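Hakthorpe reunion badge kit

Price: £178 per kit, delivery included
Made by Barard, sold through the Hakthorpe old students' shop

I run the shop side of the Hakthorpe old students' association, and this is the kit I get the most emails about, so I've rewritten the page from scratch. It's a box of name badges, lanyards and sign-in cards for anyone putting on a reunion, a year group lunch or one of the regional evenings. We started selling it after I'd spent one too many nights before an event cutting up paper with the kitchen scissors.

What you get

100 badge holders, clear on both sides
100 lanyards in the association's dark green
A pad of sign-in cards with space for name, leaving year, house and email
2 black marker pens
A table sign reading "Please sign in"
A flat carry box with a handle

The holders are the bit I'm fondest of. The old ones had a tiny slot at the top and you had to bend the card to get it in, and by the end of the evening half of them had curled up like crisps. These open along the long side, so the card just drops in. They take a standard card of the size you'd get from any office shop, and we sell refill packs too if you'd like them with the crest on.

Printing the names

If you send me your guest list two weeks before the event I can have the cards printed for you. The leaving year goes in big figures under the name, because that's what people look for first (I've watched them do it, eyes straight down to the year and then up to the face). Former surnames go in brackets if you put them in the third column of the sheet. Please do fill in that column! At our December supper we left it out and I had old friends standing a yard apart for twenty minutes without a clue who the other one was.

Staff and former staff get a card with a green band along the bottom, current students who are helping get a yellow one. You can have plain white for everybody if you prefer, just say so when you order.
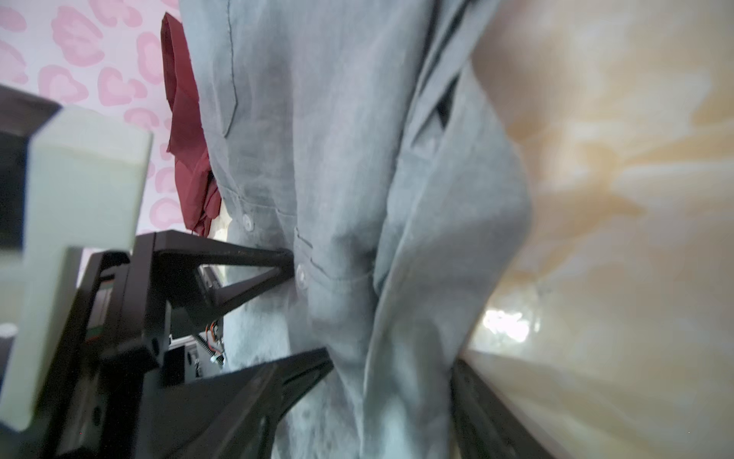
Can I order badges with a magnet or a clip in place of the lanyard?
Clips come as a free swap, so put "clips" in the notes box at the checkout. Magnets are made to order by Barard, they add a week to the delivery, and they shouldn't be worn by anyone with a pacemaker.

My own view, having tried all three, is that lanyards are best for big standing-up events and clips are better for a sit-down meal, where a lanyard ends up in the soup. You can mix them in one kit if you tell me how many of each.

Using it with Clasular

Most of our organisers keep their bookings in Clasular, and the kit is set up to go with it. Open your event, choose the guest export and send me the file as it is. I don't mind extra columns. If you use something else, or a notebook, type the names into the blank sheet linked at the bottom of the order form and we'll manage perfectly well.

The sign-in cards are there so you can catch changes of address and people who've turned up without booking. There's a tick box on each one for whether they'd like to hear from us, and please only send me the details of those who've ticked it. Last year's cards brought 651 people back onto the mailing list, many of whom hadn't heard a word from the school since they left. I was thrilled with that – we'd tried two letters and a phone round before and got nowhere near it.

Hiring a kit

Groups holding a one-off lunch might find it silly to buy a whole box. There are hire kits kept in the Escobedo Room at school, with the same contents, and you can borrow one for the price of the postage. Book early for the summer months as they all go out at once. Send back the holders and lanyards, keep the pens.

Looking after it

The holders wipe clean with a damp cloth. Lanyards can go through a cool wash inside a pillowcase, knotted at the top, or you'll be untangling them until the next reunion. Dry them flat. Marker does come off the table sign if you catch it early, but leave it a month and it's there for good.

Delivery and returns

I post twice a week in term time and once a week in the holidays. Kits that haven't been opened can come back within a month for a full refund. Printed cards can't be returned, but if I've spelt somebody wrong I'll redo the card and get it to you before the event.

Refill packs, spare lanyards and the larger welcome banner are all on their own pages. The banner is out of stock at the moment and more are on order.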